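チケット：倉庫側ラベルプリンタ、印刷が途中で止まる
拠点：Stisamden 2F
起票：Eskil Wallin
担当：Arvid Magnusson
状態：様子見

1/29 朝イチ
出荷ラベル50枚のジョブ、7枚目で停止。エラー表示なし。キューは「印刷中」のまま。再起動で復帰、次のジョブでまた7枚目。

試したこと
・用紙ロール交換 → 変化なし
・ヘッド清掃 → 変化なし
・USB直結 → 50枚全部出た。プリンタ本体はシロっぽい
・LANに戻す → また止まる

Keltentのドライバ、11月に更新が入ってる。双方向通信がオンに戻ってた。オフにして再送、最後まで出た。ただ速度が遅い。前の設定値のメモ見当たらず、Granströmさんに問い合わせ中。

午後
スプール容量の使用率95%超え。古いジョブが残りっぱなし。サービス止めて全削除、再開。速度もどった。たぶんこっちも効いてる。どっちが本命かは切り分けできてない、すみせん。

残り
・Allon側の端末も同じドライバか確認
・自動更新を切るかどうか、Eskilさん判断待ち
・明日の出荷分で再発しなけばクローズ 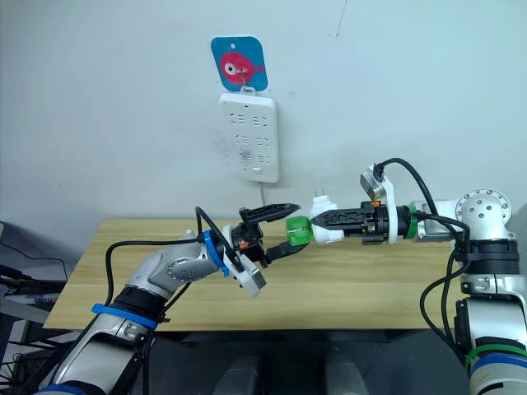 双方向通信をオフにしたままで、用紙切れの通知は届きますか？
PC側には届かなくなります。本体のランプで確認してください。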